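Birkimmont Utensil Holder, Gray

Kitchen & Table > Countertop Storage > Utensil Holders

Item no. 3177
In stock, ships from our own shelves
Page updated 9/14/18

If you cook with chopsticks, or just eat with them a lot, you already know the drawer problem. They roll to the back, they slide under the spatulas, and you end up pulling out four that don't match. A tall round holder on the counter fixes that right away, and this one from Birkimmont is the one we keep coming back to. It's plain and gray, it takes up very little room, and we love it!

The shape is a simple cylinder with an open top. Near the lower edge there's a cluster of small square holes that let air in around the tips, and a thin metallic band finishes off the bottom rim. We like that the holes are kept down low. The rest of the wall is smooth, so it wipes clean with one pass of a damp cloth and there's nowhere for flour to hide (our old wire holder was terrible for this).

It was Valentin Marty on our buying side who first asked for it. He had been using one at home since February and got tired of telling the rest of us how good it was, so he brought it in with a bundle of thin wooden chopsticks and left it by the kettle. It never went home again.

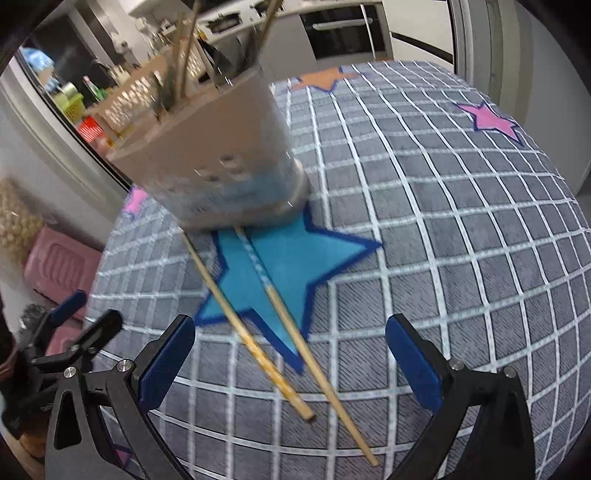 What we noticed after a few weeks is how much nicer it is to grab a pair when they all stand the same way. You reach in, take two, done. Thin wooden chopsticks fit best, and you can stand a good bundle of them together without wedging them. Leave a bit of slack, though. If you pack it tight, the whole bunch comes up when you want one pair, and if you leave it very loose they lean and fan out over the rim.

It also travels well from counter to table. We carry ours over at lunch and set it in the middle so people can help themselves. Keep it upright while you walk - the top is wide open and there's no lid, so chopsticks will slip out if it tips far enough. Small kids love being in charge of this job, and wooden chopsticks on a rug are about the gentlest thing they could drop, so we say let them.

Other things that have lived in ours: wooden spoons, a slim whisk, bamboo skewers, long iced tea spoons, and for one whole summer a set of paintbrushes. Heavy ladles are not a good match. Anything with a big metal head will make it top-heavy, and for those we'd point you to the wider Hinrichs crock instead.

Details

Color: gray
Shape: round, open top
Ventilation: small square holes near the base
Trim: thin metallic band at the bottom rim
Chopsticks: not included
Lid: none

Care

Wash by hand with warm water and regular dish soap. A bottle brush gets down to the bottom easily. For the holes, an old toothbrush does the trick. Let it air out upside down on a rack before you fill it again, and make sure wooden chopsticks have had time to dry before they go back in. Skip scouring pads. The surface will pick up light scuffs with everyday use, mostly from being pushed up against the tile, and rough pads make them more visible.

If yours stands next to the sink, put a saucer under it. Water can find its way out through the holes, and a saucer saves you from wiping the counter twice.

Goes well with

Skorkomar wooden chopsticks, thin, bundle of 15 pairs
Zutum drip saucer, round
Hinrichs wide crock, for ladles and heavy tools

From customers

"Bought one for chopsticks and went back for a second one for my wooden spoons. Looks good next to the stove and my husband has stopped asking where the chopsticks are." - Bernadette Carré

"Simple and does what I wanted. Would love it in green too."

We've passed the green request along to Birkimmont. No word yet, but we're hoping!

Shipping and returns

Orders placed before noon go out the same day. If you don't get along with it, send it back within 14 days in the original box and we'll refund the item. Chopsticks can only come back with the paper band still on.

Questions about this item? Write to the shop desk and mention the item number so we can find it quickly.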